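# Narnon-Reihe

Die **Narnon-Reihe** ist eine Folge historischer Kriminalromane des Schriftstellers Narayanan Kurian. Sie umfasst sieben Bände und spielt zwischen 1908 und 1921 in der fiktiven Hafenstadt Narnon. Hauptfigur ist die Gerichtsstenografin Aino Jääskeläinen, die zunächst ohne amtlichen Auftrag ermittelt und ab dem vierten Band eine Konzession als Privatdetektivin besitzt.

## Entstehung und Veröffentlichung

Kurian begann die Arbeit am ersten Band, *Das Protokoll der Zollkammer*, als Erzählung von 35 Seiten. Auf Anregung des Verlags Jidico erweiterte er den Text zum Roman; die Druckfassung umfasst 234 Seiten. Die folgenden Bände erschienen jeweils im September, mit Ausnahme des fünften, der wegen einer Neufassung des Schlusskapitels um ein Jahr verschoben wurde.

Die Taschenbuchausgaben folgen dem Text der gebundenen Erstausgaben. Abweichungen bestehen nur im zweiten Band, in dem die Datierung zweier Briefe berichtigt wurde.
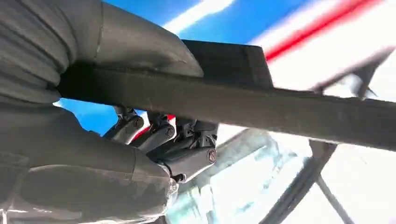 ## Handlung und Aufbau

Jeder Band behandelt einen abgeschlossenen Fall. Bandübergreifend wird das Verschwinden des Reeders Oment erzählt, dessen Schiff im Prolog des ersten Bandes mit nahezu 200 Passagieren ausläuft. Die Passagierliste verzeichnet 147 Namen. Die Differenz bildet den Ausgangspunkt der Rahmenhandlung, die erst im siebten Band aufgelöst wird.

Die Romane sind überwiegend in der dritten Person und aus der Sicht Jääskeläinens erzählt. Eingeschoben sind Verhandlungsmitschriften, Frachtbriefe und Zeitungsmeldungen, die teils widersprüchliche Angaben enthalten. Im dritten Band wechselt die Perspektive in jedem zweiten Kapitel zum Untersuchungsrichter, der als unzuverlässiger Erzähler angelegt ist.

## Stil und Einordnung

Die Reihe wird dem klassischen Rätselkrimi zugerechnet, weist jedoch Merkmale des Gesellschaftsromans auf. Die Ermittlung stützt sich vorwiegend auf Schriftvergleich und Aktenstudium; Gewalttaten werden nur mittelbar geschildert. Wiederkehrende Themen sind Auswanderung, Erbrecht und die Stellung berufstätiger Frauen.

## Ausgaben

Der Verlag Jidico führt alle Bände als gebundene Ausgabe und als Taschenbuch. Eine Kassette mit den Bänden eins bis drei ist vergriffen. Von den Bänden eins und vier liegen ungekürzte Hörbuchfassungen vor.

*Stand der Angaben: 16.10.22*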